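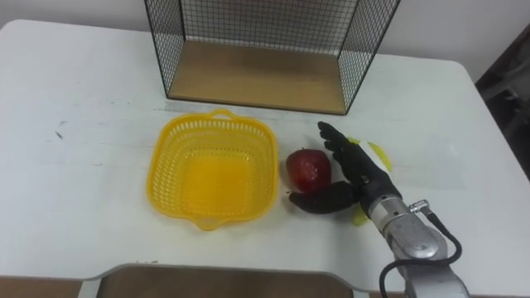 Cullow table, basket and fruit session, December 2021

Writing this up the same evening because last time I left it two days and couldn't read my own scribbles. Usual rules, add things underneath if you were there and I've got it wrong, please don't cross mine out.

For anyone opening the book cold: this is the Prelendale job, the fruit boxes for Azevedo. Their packing room does more than 4000 boxes in a good week and they want to know which bits of that a humanoid could take over without everybody having to work around it. My part is supposed to be the grasping. But I've now spent three full shifts standing in that packing room with a clipboard, and I keep coming home with pages about the people and half a page about fruit, so this entry is going to be mixed.

Fruit first, quickly. Basket on the table, wire shelf behind it, pieces going in and out of the basket. Apples are fine. I'm almost bored of apples! The hand closes, the thumb comes under, up it goes. Lemons are slower, I think because they're small enough that the fingers get in each other's way, and I want to try bringing the wrist in lower before anyone touches the finger settings. Bananas I'm not ready to write about. The banana notes are on the back page with a big question mark and they can stay there until I've slept.

Table height matters more than I'd allowed for. We had the desk a bit too high in the first block and the elbow was working in an ugly position, sort of up and out, like somebody trying to ice a cake on a shelf. Brought it down a little and the reach looked much more comfortable. I've put tape on the column at the good height. Leave the tape on. If you need the desk for something else, fine, just bring it back to the tape when you're done.

Now the other thing. When I was in the packing room I asked people what they'd want the robot to do, and I had assumed I'd hear "the lifting". Some did say that. But what came up most was the small boring stuff at the start and the end: putting the inserts in, wiping down, carrying the odd light carton to the far shelf, fetching whatever ran out. The packing itself, the choosing and arranging, people mostly wanted to keep. They're good at it. They turn a pear round so the nice side is up without looking down, and they talk the whole time they do it.

And of course our demo plan was built the other way round. We had the robot doing the picking and placing and the people doing the fetching and tidying around it. I drew that plan! It's my handwriting on the sheet. I didn't see it as a choice when I drew it, I only saw that picking was the thing we had a hand for.

So in the second block I asked if we could drop the apples for a bit and do small cartons and light objects, table to shelf, with the robot standing and turning instead of working only from the front. Feet where they were, a lean from the hips, arm out over the table.
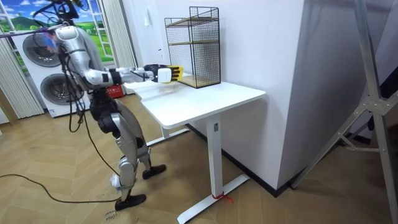 One of the Azevedo packers, who had come over for the afternoon, said the carton work was the first thing they'd seen us do that they would miss if it broke down. They also asked where they were meant to stand while it was reaching. Next to it? Behind it? Across the table? At the moment they pass things to each other sideways without thinking, and if there's a robot in the middle of the line that stops, and the person at the end has to walk.

I wrote that down word for word as best I could. It's a much better question than anything on our list, and we had no answer beyond "not on the cable side".

I tried it myself afterward with the robot parked. Stood at the other end of the desk and pretended to hand things along. You do end up turning your back to the arm, there's no way round it with the table in that position. I know exactly what that arm is going to do and where the stop button is, and I still didn't love it. Somebody on the early shift with no coffee in them is going to like it even less. Two ideas, neither tested: put the table at an angle so the person has the arm in the corner of their eye, or give the robot its own table with a gap, and live with the extra steps. I lean toward the angle. We can try it with chalk on the floor before moving anything heavy.

Pace. This one bothers me a bit. In the packing room the pace goes up and down through the shift. Fast after first break, slower before lunch, fast again when the van is due. They manage it among themselves, somebody speeds up, somebody covers, you'd hardly notice. Our robot has one speed at a time. It's slower than any of them on a single piece and it never drifts, and I think that will do something to the people next to it. Either they wait for it, and waiting is tiring in its own way, or they fill up whatever is in front of it and walk off, and then their job is filling things up and walking off. I watched our own crew today with this in mind and we do it too! Load the basket, step back, arms folded, look at phone, load the basket. An hour of that and we were all yawning.

I'd like us to try a thing where the person calls for it. They set the robot going when they want a carton moved, it does that, it stops. Fewer pieces an hour for sure. Prelendale will say the numbers look worse, and the numbers will look worse, but I'd rather show them one week of it with real packers than argue from the chart.

Speaking of the chart – Ganik (the logging software) wants a reason code every time someone presses pause. There are eleven codes and none of them is "I needed to get past" or "I wanted to look at something". So everybody picks the top one, operator error, because it's on top. I did it myself twice today. If that goes into the packing room as it is, then by March there will be a very convincing report saying the packers make a lot of errors, and it'll be made out of people walking to the sink. I've asked for a "no reason" button. If I get no answer I'll ask again, louder.
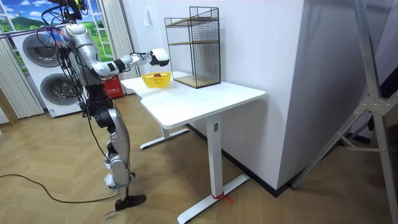
While I'm on the software, the screen goes dark after a few minutes and asks for a login, and in gloves you can't type it. Azevedo's people wear gloves all day. Somebody will tape a password to the wall within a week, I would. Could we do a badge or just a big physical button? I know the login is there for a good reason, I just don't want a packer to be the one who has to peel off gloves, log in, put on new gloves, every time the thing has had a rest.

Training. The plan gives each packer half a day with the robot, at the end of which they sign a form. Having stood there, I think half a day is fine for learning which button is which and hopeless for learning when to trust it. What I've got after some months is mostly feel. I can hear when an arm move is going to be a wide one. I know the little settle the fingers do before they close. None of that is on the form and I wouldn't know how to put it there. Maybe let them come over to us in pairs, for a few afternoons, and just load and unload and get bored with it like we do. I'd pay them for that time at the normal rate, obviously, and I've written so in the plan in capital letters.

On who gets the job of minding it: I had put "line lead" on the sheet, because that's what you put. The line lead at Azevedo already does the rota, the van, the broken scales and the birthday cards. The people who were most curious, and asked the sharpest things, were two of the newer ones from the insert table. I'd offer it round before deciding. And it should come with a pay step. If you're looking after a machine that costs what this one costs, you aren't on the insert table anymore, whatever the rota says.

Last block was two hands at the basket, one taking hold of a piece and the other kept open on the far side. I like having the second hand waiting nearby like that, it's close to how a person does it. It does mean the whole front of the table belongs to the robot while it's working and there's no room for a human elbow anywhere. For us that's no trouble. In the packing room, where they all reach across each other all day long, it changes who can get to what.

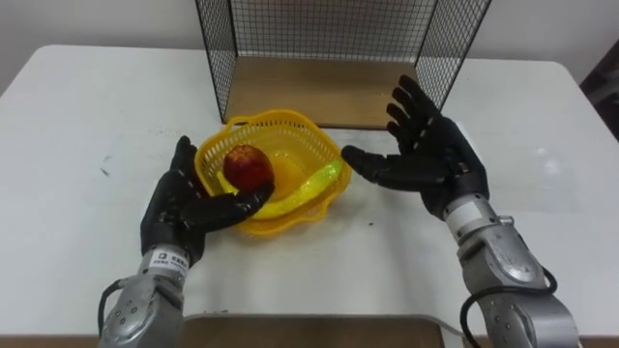 Reply from the packing room, copied from the shared chat: we talked about it on break and most of us would rather have it at the end of the line than in the middle, even if it does less there. In the middle we'd stop being able to hear each other. Also please can it be switched off properly at lunch and not just paused, it feels like it's looking at the sandwiches.

End of the line, then. I hadn't thought about hearing at all. The fans aren't loud but they're constant, and those people talk across three tables. I'll measure it at the end position and the middle position next time I'm over there, with the line running.

Off at lunch is easy from the switch side, but the warm-up afterward is slow, and somebody will need to start it before the others come back in. That's a few minutes off someone's break. So either the break gets longer for that person or one of us works out how to start it on a timer with nobody reaching in. Putting it on my list.

List as it stands:
Chalk the angled table and walk it with two people.
Carton runs, person calls for each one.
Ask Ganik again about the pause codes.
Big button or badge, find out what's possible with gloves on.
Sound at both positions.
Redraw the demo plan with the robot at the end, and send it to the packing room before it goes to Prelendale.
Lower wrist on the lemons.
Bananas.

Desk is at the tape. The good clipboard is still at Azevedo, on top of the scales I think.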